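Stirnico label printer not detected after update – reinstall the driver or roll it back?
Printers and Drivers > Label and Receipt Printers

KWhiteley
Hi everyone, first post here, though I've been reading for years. I have a Stirnico 151 label printer that I use for my little seed business, and it has been a good, dull, faithful machine up to now. My computer ran its updates, and now the printer shows up in the list as "Unspecified device" and nothing I send to it comes out. The jobs just sit in the queue looking at me.

So far I've restarted everything, swapped the USB cable for the one off my scanner, and removed the printer and added it again. Same result every time. I downloaded what I think is the newest driver from the Stirnico site, but the installer gets to 61 percent and stops there. I left it going all through supper, just in case it was being slow.

I have 12 orders waiting on labels and I would really rather not handwrite them (my sevens look like ones). Any help gratefully received!
Kirsty Whiteley

papertray_pete
Welcome, Kirsty! Good first post, you gave us more to go on than most people do. I've seen that same stall on the Stirnico installer. It's waiting on the old driver package to let go of a file, and the old package never does, so you have to clear it out by hand first. Try it like so:

1. Unplug the USB cable from the printer. Leave the printer switched on, that part doesn't matter.

2. Open Print Server Properties, go to the Drivers tab, pick the Stirnico entry and choose Remove driver and driver package. If it says the driver is in use, stop the print spooler in Services, start it again, and go straight back and remove it before anything else grabs hold of it.
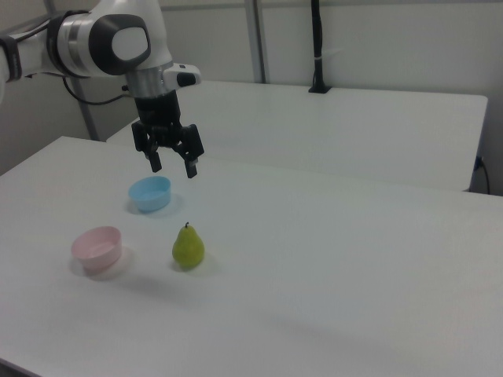

3. Restart the computer. A proper restart, please, and not shut down and power up, which on a lot of machines only half closes things.

4. Run the installer as administrator, and don't plug the cable back in until it asks you to.

It should go right past 61 then. If it doesn't, come back and tell us what it says.

mossbank
I'm going to disagree a little with Pete, with all respect, because he has helped me more than once. I wouldn't put the newest driver back on at all. I have the same printer at the shop and the February driver cuts every label short by a hair, so the last line of the address gets clipped. I went back to version 2 and haven't touched it since. It's on the Stirnico site under older downloads, at the very bottom of the page.

Whichever one you pick, the cleaning out part of Pete's list is right and you'll need to do it first.

papertray_pete
The clipping isn't the driver, mossbank, it's the label size going back to the default when the new one installs. Set it again under Printing Preferences and it lines up fine. I've got three of these running on the new driver and they print edge to edge. I don't like sending people to an old version when there's a setting that fixes it, as sooner or later the next update will trip over it.

mossbank
I did set it again! Twice. It may be that my label stock is a different make from yours – I use the Cheetham rolls with the wider gap between labels, and the gap sensor may not care for them. I'll grant you that could be my own doing.

Irnmont
Cheetham rolls need the gap calibration run after any driver change. Hold the feed button until the light blinks, then let go. It feeds out a few blanks and settles down. Mossbank, it's worth a try before you write off the new driver altogether.

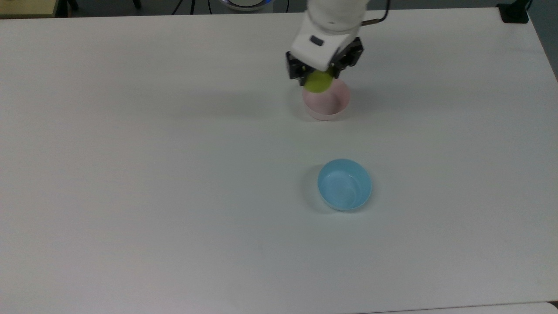
Also, Kirsty, have a look at whether you've got one of those driver updater programs installed. My mother-in-law had one called Kudell that kept swapping her printer driver for a generic one, and we went round and round for a whole evening, lovely woman, endless tea, before I spotted it down by the clock. Once it was gone the printer behaved.

papertray_pete
Good thought from Irnmont there. I'd take those programs off on sight. Get your driver from the maker's own page and let Windows do the rest.

KWhiteley
Well, you are all very kind, and I had a bit of everything! There was an updater program (not Kudell, another one) that I don't remember asking for, so I took that off. Then I did Pete's list. The driver was in use, as he said it might be, and the spooler trick worked on my second go. The installer went all the way through and the printer has its proper name back.

My labels are the plain Stirnico ones and I did have to set the size again, but nothing is clipped. I've written down where version 2 lives in case I need it, mossbank, so thank you too. The orders are printing while I type.

mossbank
Glad to hear it, Kirsty. I ran the calibration on mine after closing and it's better, but I still lose the bottom of the zip code on the small labels. I'm staying on the old one for now, Pete, so don't be cross with me.

papertray_pete
Never cross! Send me a message with your label measurements and I'll try the same size on one of mine.

Thread marked as solved by KWhiteley, 08/05/2019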